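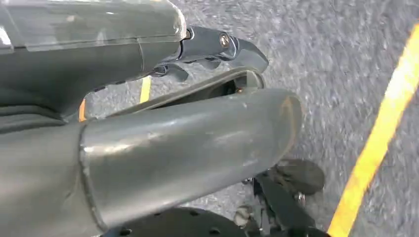

Recessed bolt head on a dark bracket.

Youth football gear: care between games

Helmet hardware. Check every screw on the face mask and chin strap snaps before the first practice in August, then every 2 weeks. Use a hand screwdriver. A power driver strips the T-nuts, and a stripped T-nut spins in the shell and has to be cut out. Replace any screw with rust on the threads. The Haltulari youth shell takes 17 mm screws at the sides and a shorter pair at the brow - do not swap them.

Shell. Wipe with mild dish soap and lukewarm water. No solvents, no bleach, no paint other than what the maker approves. Old decals come off with a plastic scraper and patience. A crack of any length means the helmet is out of use.

Shoulder pads. Unlace, open flat and hang over a wide rod. Pads left in a bag overnight keep the sweat in the foam. Inspect the rivets at the arches and the elastic straps under the arms. Straps that have stretched over 3 inches past their original length get replaced.

Pants and girdles. Remove the inserts first. Wash cold, inside out, and line dry. Dryer heat above 40 C breaks down the elastic. Grass stains need an enzyme detergent and a half hour soak.

Cleats. Knock off mud outdoors once dry. Pull the insoles. Stuff with newspaper and change it after two hours.
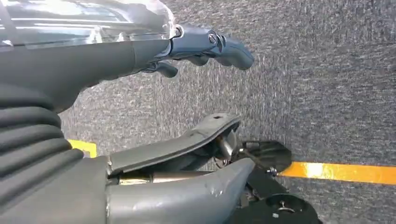

A parent in the Carnness league wrote in to say that the strap advice is too generous, and that the Notar replacement straps should go in at the start of each season whatever the old ones measure. The pads sit looser by October, the note adds, and a child will not always mention it.

Yearly replacement does no harm. Keep the old buckles as spares.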